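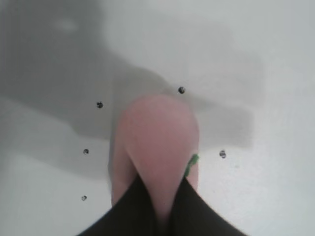

pink one, little bit of green on the side. the start of the whole basket situation

1/13/21
ok thread. basket thoughts. been meaning to do this since December and the notes on my phone are getting out of hand

background for new people: small place in Menville, one good white table, too much small stuff. everything lands on the table. everything. mail, tape, gloves, soft things with no home

tried drawers first. drawers are where stuff goes to get forgotten. I found a birthday card in there from two apartments ago. unsent. stamped!!

tried trays. trays are fine for like a week. then it's a pile with a border

so, baskets. one basket on the table, short stuff only. if it sticks way up past the rim it goes somewhere else

shape first. get a rectangle. round ones look cute in the store and then you lose all the corner space on a shelf. I had two round ones, both went to my sister's

also get one wider than it is deep (front to back I mean). you want to see what's in it without leaning over and digging

and go low. tall basket = laundry by Friday. ask me how I know
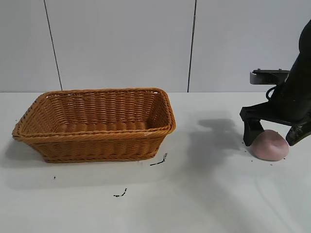 next, sides that slant out. wider at the top than the bottom. way easier to get a hand in and you don't scrape your knuckles on the weave every single time

downside is they take more room up top than you'd think. measure the RIM not the base. I measured the base. had to return one to Oltum over it, bus both ways in sleet

Oltum was nice about it tho. no box, no tag, half a receipt. they have a whole wall of baskets in the back past the lamps, prices all over the place

rim matters more than I expected. the thick twisted kind holds up. thin ones with the one skinny strand start to unravel the first time you grab them by the edge, and you WILL grab them by the edge

run your hand around the rim in the store before you buy. inside too. poky bits on the inside will snag anything knit. lost a perfectly good scarf to a poky bit

color: went for the warm tan and I'm happy. white baskets on a white table just disappear, looked like a rental. gray looked sad in January light. the caramel kind of color is doing a lot of work in a pale room

someone asked about plastic woven ones. had one, Trindari brand, it was ok. wipes clean, squeaks. the squeak got to me by week two

same person asked about a liner. no liner for me. crumbs fall thru the weave, sure, but you pick the basket up and wipe the table and done. with a liner you're washing a liner

cleaning since we're here: dry brush, old toothbrush is good. then a barely damp cloth. do NOT soak it. do not put it in the tub "just to rinse". mine took days to dry and one corner has been a little off ever since

brb kettle

back. ok the actual routine, it's short

clear the table all the way. wipe it. put the basket on the left, long side facing you. left bc I'm right handed and I work on the right, flip it if you're a lefty

then soft stuff in first, straight down onto the floor of the basket. no tossing. tossing is how you end up with things behind the radiator

one thing at a time is slower and I still think it's better. you look at each thing. half of it you realize you don't even want
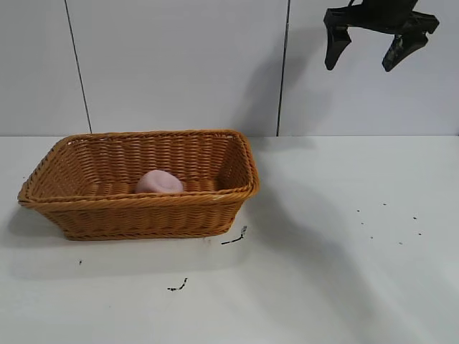
I start toward the back wall and fill forward. front stays open for the stuff you grab every day. mine is keys and lip balm and the good pen

stop when it hits the rim. that's the only rule in the house. at the rim, something has to leave

if you're like me and you keep "maybe" things, give them 31 days. sticky note w/ the date on the bottom. note still there and you didn't touch it, bye

did this over the holidays and dropped two bags at the Radu Street donation bin. felt great. immediately bought a candle

budget talk bc people always dm. don't spend 100 bucks on a basket. please. saw one at a home store downtown for more than that and the bottom was coming loose ON THE SHELF

thrift stores have tons. flip it over, check the bottom band where the sides meet the base, that's what goes first. press on the floor a little. if it creaks ok, if it cracks leave it

smell it too. yes in the store. musty wicker stays musty, I've tried baking soda, tried the balcony, tried a dryer sheet. now it smells like musty dryer sheet

cat people: I have no advice. I'm told the cat just gets the basket and you buy another

q from the replies, does it look messy with only one thing in it. no?? I love one thing in it. one soft pink thing in a big tan basket is the best that table has looked all winter

other q, do the shelves get baskets too. two of them yeah, same shape so they line up. labels on the front with string. the string was a pain, I'd use clips next time

oh and shadows. dumb tip but put it where the light comes in from the side, the weave looks so good. mine throws a big soft gray shadow on the table and I just stand there with my coffee lookign at it

578 of you saved the drawer post which is wild bc the drawer post was mostly complaining

if you do the basket thing send me yours. esp the ugly ones. esp if you found it for two dollars

next up is under the sink. not ready. maybe Sunday, need to buy gloves first

edit: the rim measurement goes outside edge to outside edge. sorry, shoudl have said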